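I finally caved and started a new save in Merasdale last month, after swearing to everyone who would listen that I was done with survival games that want me to boil water. Then the Cestel update landed, and the patch notes had the words "overhauled caravan system" in them, and well, there went my December.

If you haven't played it, Merasdale is the one where you inherit a run-down valley and have to keep a trade road open through the winter. I bounced off it hard the first time. The old caravans were basically a spreadsheet with horses - you picked a town, you picked a cargo, you waited, and a box popped up telling you wolves ate your flour. My first save ended with 38 gold and a barn full of turnips I couldn't sell to anyone.

The new caravans are real things on the map now! You can ride along with them, you can get stuck in the mud with them, and you can take a terrible shortcut over Jeswood Pass because it looks quicker (it is not quicker, please go around). I lost a whole wagon of salted fish up there and walked home in a blizzard with one boot's worth of durability left. Best evening I've had with a game all year.

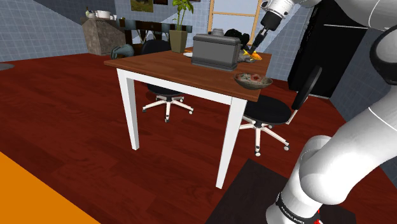 Anyway, mods. I told myself I'd play this one clean, and that lasted until I tried to sort my storage shed. The vanilla inventory screen still lists everything in the order you picked it up, which is fine when you own a shovel and some string, but by the second winter I had 252 separate stacks in there and finding a single candle took longer than making a new one. So I put in Mohamedi's Ledger, which adds proper tabs and a search bar, and I'm never going back. It also shows you what each town paid last time you visited, and I guess that's a tiny bit cheaty, but my character can presumably own a notebook.

I did try one of the big lighting mods too. Gorgeous at sunset, pitch black in every cellar, and my frame rate fell through the floor whenever it snowed. Given that it snows for half the game, I took it out again after two nights.

What I haven't worked out yet is the reputation stuff. Cestel is supposed to be the friendly town in the new update, and they were, right up until I sold them a cart of lamp oil at what I thought was a fair price. Now the gate guard won't talk to me and the inn charges me double. I've been bringing them free firewood to make up for it and the little bar has barely moved. If anyone knows whether festival gifts count toward it, leave me a comment, I'm begging.

Money is going better, at least. I hit 2,366 gold last night after a really lucky run of wool, and promptly spent nearly all of it on a second wagon and a mule I didn't strictly need. The bridge repair down by the mill costs another 494, so that's the plan for the weekend, assuming I stay off the pass. I've got my eye on the honey route after that, once the snow clears and the southern road opens up again.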